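The Club That Cleans Up After Itself, One Drawer at a Time
From the 18th February issue

The first thing you learn at the Gostcombe robotics club is that you should never, ever set your coffee on the keyboard shelf. The second is that most of the club's work these days happens on a screen, in a pretend room that the students built over the winter and have grown rather fond of (I grew fond of it too, and I was only there for an afternoon). 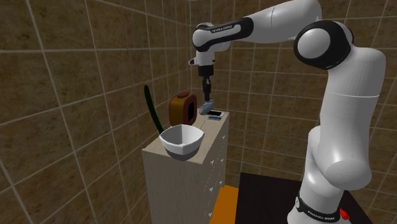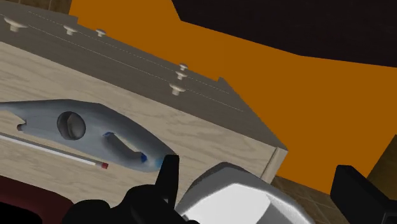

Two views from the club's simulated room: the arm over the tall cabinet, top, and a close look past the gripper fingers, bottom.

The club calls its project Gedix, after a name somebody typed into a settings file back in December and never changed. The goal is easy to say and awfully hard to do: teach a robot arm to tidy up a room full of everyday clutter, using nothing but what it can see. Every practice run starts with a new arrangement, so the arm may find itself reaching for a crumpled blue thing on top of a cabinet, with a white bowl and something long and green standing close by, and it has to get in there without knocking the lot onto the floor.

There are 13 students on the team this year, and they split the work in a way I found charming. One group makes the rooms. They fuss over wall tiles and drawer knobs the way my grandmother fussed over curtains, and they will happily argue for half an hour over how far apart two objects ought to be! Another group writes the programs that move the arm, and a third goes through the results, run by run, and marks down what went wrong. By the time I visited they had logged 2729 runs, and 195 of those had earned a star in the margin, meaning the whole group should sit down and watch it together.

I watched a few of the starred ones with them, squeezed in at the end of a bench with a bag of pretzels going around. There was a good deal of groaning, and then one run where the arm nudged a bowl, stopped, and came back at it from the other side, and you would have thought somebody had scored a touchdown.

In the spring the team takes Gedix to the Skirnow Challenge, where it will face 47 rooms it has never seen before. Until then they meet after school in the old typing classroom, second floor, and visitors are welcome as long as they leave their drinks by the door.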